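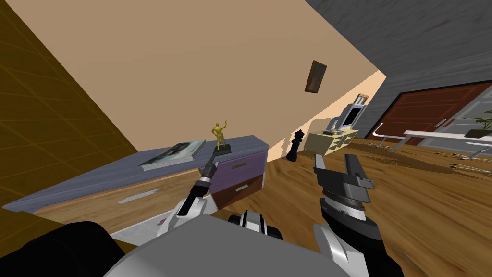 **Ticket:** Pumell home scene pack, trial licence
**Raised by:** Urmila Bansal, Truvar
**Opened:** 28/12/2022
**Status:** open, waiting on Skornitz

Two-arm pick task, gold figurine on the dresser. Left arm goes up towards the base of it, then stops short. No error in the console, just sits till the timeout at 600 steps. Right arm idles with the gripper open over the floor, as scripted.

Ran it 11 times. Same result on 5, the rest it knocked the figurine and carried on as if it had it.

Tried so far:

- restarted sim, cleared the cache. no change
- swapped figurine for the book (same dresser top). Picks ok
- slower approach speed, still stalls
- took the chess piece off the floor in case the planner was routing round it. No differnce, put it back

Guess is the collision shape on the square base is bigger than what's drawn. Can someone check?

**Reply, Firdevs Ekinci, Skornitz support**

Thanks. Base collider was padded in the first trial build, so you may well be right. Which gripper profile are you on, Mittal or the default? Please send a wrist view with the fingers open and nothing held, plus the config file.

**Urmila**

Mittal profile. Config attached. Wrist view:
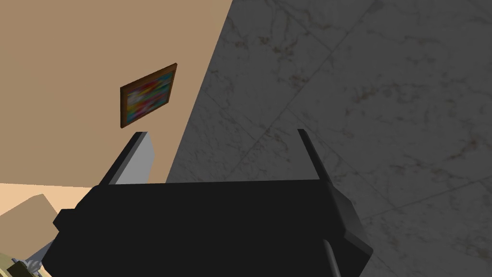 *Wrist view, fingers open, marble floor and tan wall beyond.*

Light grey pad shows up on the left finger, can't make one out on the right. Is that how the profile is meant to load? If the right pad is missing that might explain the knocks, though not the stall.

**Firdevs**

Should be 2 pads, one each side. Might only be the angle. Open the profile, look for pad_right and tell me if it's set to hidden. Will send a figurine with a tighter collider meanwhile, drop it in the assets folder and reload.

**Urmila**

pad_right is there, not hidden. New figurine loaded: stall gone, nearly every run gets to the base now. Still knocks it tho. Leave this open pls, trial runs out in January and we need the pick working before we decide on buying. Can you extend?

**Firdevs**

Passed the extension to sales. Pad query is with the dev team, ticket stays open.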